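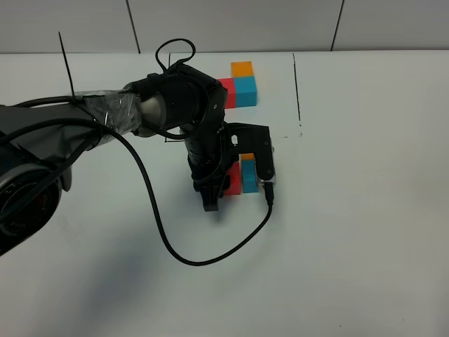
Clear Packing Tape, Foam and Zip Ties: Shop Tips

Posted August 5, 2003

Storing tape

Keep rolls of packing tape on edge on a dowel or a length of broom handle. Laid flat on a bench they pick up sawdust along the sides, and the dust works its way onto the sticky face. A roll that already has grit on it can be cleaned with a rag and a little rubbing alcohol. Wipe the sides only.

Cold tape splits when you pull it. If your shop isn't heated, bring the roll into the house in November and leave it there until spring.

When the end disappears, run a fingernail around the roll slowly. If that fails, ten seconds over a tea kettle will usually lift it. Fold the end under when you finish.

Getting tape residue off

Try vegetable oil first. Rub it on, leave it for 8 minutes, and scrape with an old plastic card. Wash with dish soap afterward or the next piece of tape won't stick.

Mineral spirits work faster on metal and glass. Don't use them on foam or on painted plastic until you have tested a spot that won't show. Lacquer thinner will ruin most plastics.

A hair dryer softens old tape on cardboard. Pull back low and slow, nearly flat against the surface.

Cutting foam

Soft foam cuts best with an electric carving knife. Mark the line with a felt pen, let the blade do the work, and don't press down. Pressing gives you a curved edge.

For small blocks, a long snap-off blade is fine. Put in a new blade before you start. Several light passes leave a cleaner side than one hard one.

Rough faces can be sanded with 80 grit on a flat block - go easy, and stop when the fuzz is gone. Do it outdoors and wear a dust mask.

Gluing foam

Spray adhesive goes on both faces. Wait until it feels tacky, then press together. White glue holds too, but takes overnight and dries stiff. Check the label on any solvent glue, as some of them melt foam.

Zip ties

Snug is enough on wires. If the tie dents the insulation, cut it off and start over.

Trim tails with flush cutters, right up against the head. Side cutters leave a sharp stub that will open up your knuckles. If you expect to move the tie later, leave the tail long until the job is settled.

Most ties can be opened again. Slip a small jeweler's screwdriver under the little tongue in the head and back the strap out. Black ties hold up better in sunlight than the clear ones.

Keeping a white tabletop clean

Pencil comes off with a damp melamine sponge. Ballpoint needs alcohol. Marker sometimes lifts if you scribble over it with a dry-erase pen and wipe right away. Skip scouring powder - it dulls the finish and the dull patch picks up dirt from then on.

Next page: sharpening chisels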